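Plellix Tabletop Kit: Data Card

Plellix is a two-arm tabletop kit from Rendeo, and this card covers the recordings that ship with it. We have been running the kit at Utumdale all spring and we like it a lot! If you teach arms to do small household jobs, the recordings alone are worth a look.

What's in the set

1,000 recorded runs on a white table, split over 11 task families. The biggest family is snacks and plates: 400 runs with a wicker basket, a wooden dish rack and a tray for packaged snacks. Each arm carries its own gripper, and both arms are logged on one clock.

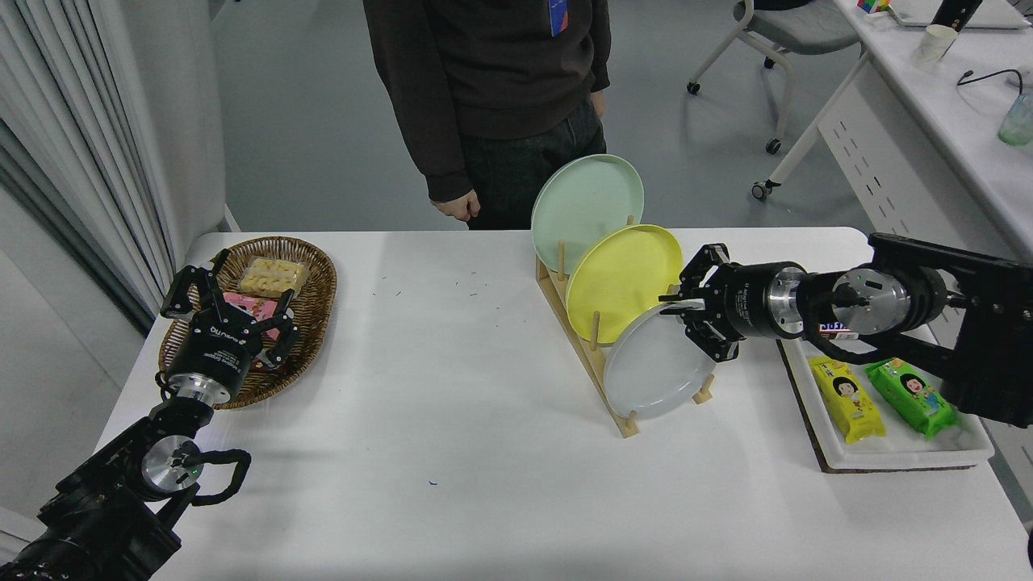
Layouts

Start positions change from run to run. The plates may stand in the rack or lie flat on the table, and the number of snacks on the tray varies too. Algirdas Paju drew up the layouts and kept the changes small on purpose, so you can test one thing at a time (very handy when a policy falls over and you want to know why). 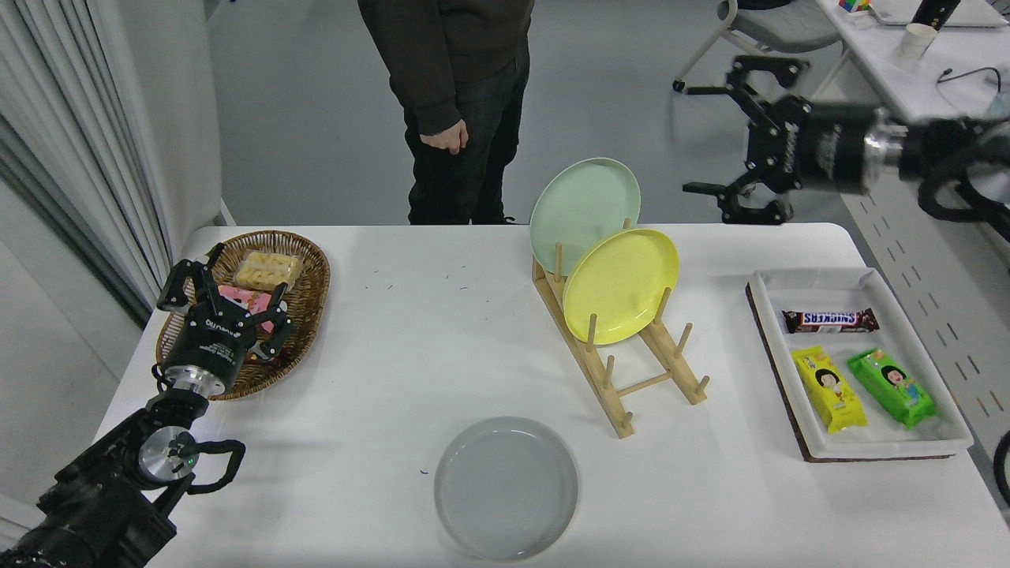

Gray plate on the table, green and yellow plates in the rack.

Files

Every run has a folder with head video, joint positions, gripper opening and a one-line task text. Video and joints are both stored at 60 Hz. The loader is called prieditis (from Priedītis, the older single-arm kit) and it still reads old folders without conversion, which made us very happy.

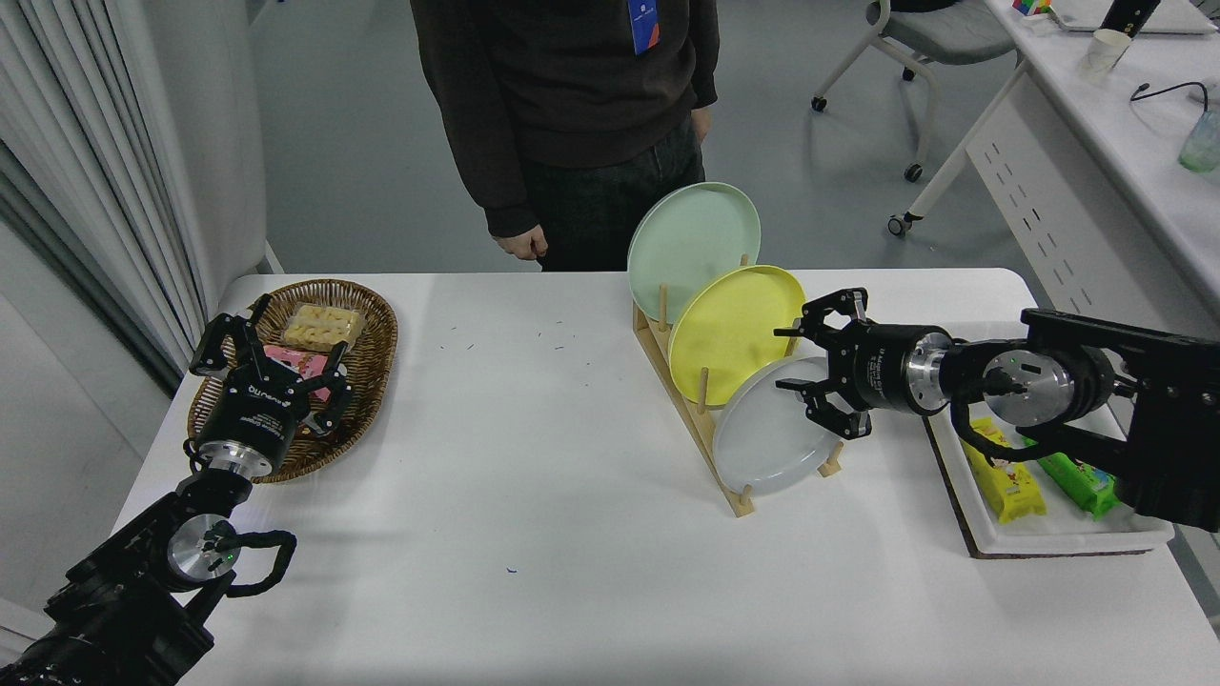

Left gripper over the basket, right gripper beside the rack.

Known issues

Clear packaging is hard. Our first policy did fine on printed wrappers and much worse on see-through ones, so hold some of those runs back for testing. Plates that overlap in the rack also confuse simple segmentation.

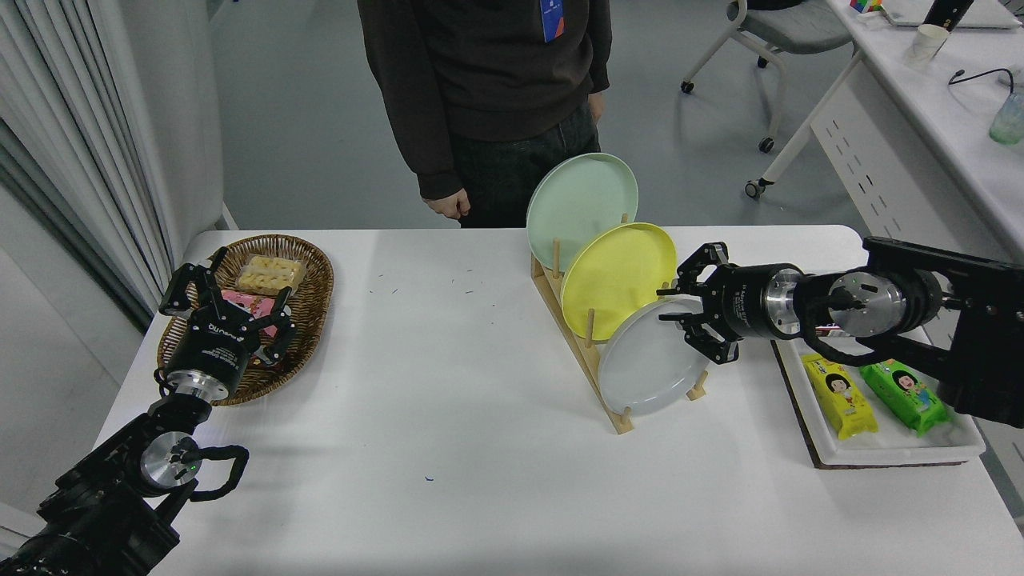 The April update fixed a clock drift between the arms. If you downloaded before then, get the joint files again; the video is unchanged. Calibration files live next to each run, and the loader picks them up without any setup.

Contact

Helju Strazds looks after the set. Send her bad runs, odd labels and layouts you'd like added. She answers fast, and the next batch is already being planned.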